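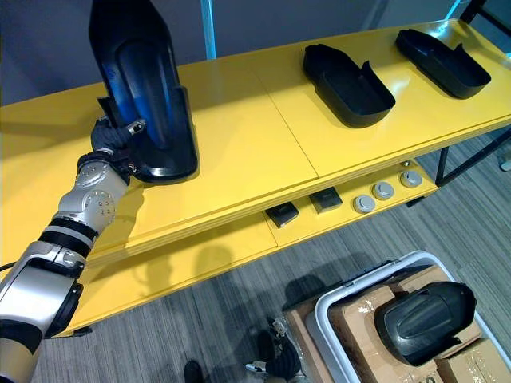
Second progress report to the Gresten Fund
Jikosel student robotics project, Jabłońska Technical College
Prepared by Elżbieta Chmielewska, project lead
Covers the period up to the end of January

Where we are

The team has a full sorting task running from start to finish, and I'm delighted to be writing that sentence a month earlier than our plan said I would. In the first report we had an arm, a hand and a lot of half-written code. Now the students can set out a job at the yellow bench, start a run and work through the moulded parts one at a time. They've got very attached to the black covers, which are awkward, shiny, curved things and a far better challenge than the foam cubes we began with!

We logged 706 pick attempts in this period. Of those, 646 ended with the part where it was meant to go. The other attempts are all written up in the team's fault book, and the students go back to it far more often than I expected. Most of the entries are about slipping on the curved shell, with a smaller group where the hand closed too early.

What the students have been working on

The biggest piece of work was the grip. The first version treated every part the same way, coming down from above, and that was hopeless for anything tall. The grip group rewrote it so that the hand can take a part by its lower edge while it stands on end. It took most of the autumn term and a good deal of arguing at the whiteboard – good arguing, with drawings.

The bench group has settled on a fixed layout: large parts on the top, small blocks and discs on the lower shelf. The small parts are next term's job. We tried a few of the discs by way of a warm-up and they are harder than they look, so I have moved some time across from the documentation weeks.

The software group joined the club's own planner to Akanance, the scheduling program written by last year's leavers. Akanance was never meant to talk to an arm, so there was a lot of untangling to do. It now keeps the order of picks and writes the log by itself, which has saved us hours of typing.

We have also started on packaging. Parts come to us in cardboard boxes, and it seemed a shame to have a machine that can sort but has to wait for someone to hand it things. The students are now working on reaching over boxes and containers without knocking them, which means slower approaches and a better idea of where the fingers are when they are open. 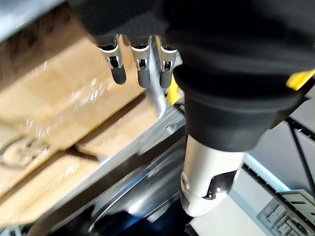
The hand with its fingers open, close to the cardboard boxes.

Changes from the plan

There are 2 changes to tell you about. We dropped the separate demonstration stand, as the bench does the job perfectly well, and put the money towards spare fingertips. We also opened the group to first-year students, who were originally meant to watch until the summer. They didn't want to watch, and one of them found the bug that had been stopping our overnight log.

Money

Spending is on track. We are 100 euros under on materials, and I would like to carry that forward to pay for a second set of small parts. Please let me know if you need this as a formal request.

Next term

Small parts from the lower shelf, starting with the blocks and then the discs.
A full run of 100 picks with no one stepping in.
Picking directly out of an open box.
An open evening for families in March, starting at 6 pm. You would be very welcome, and the first-years have already asked whether they can run the bench for it. I've said yes.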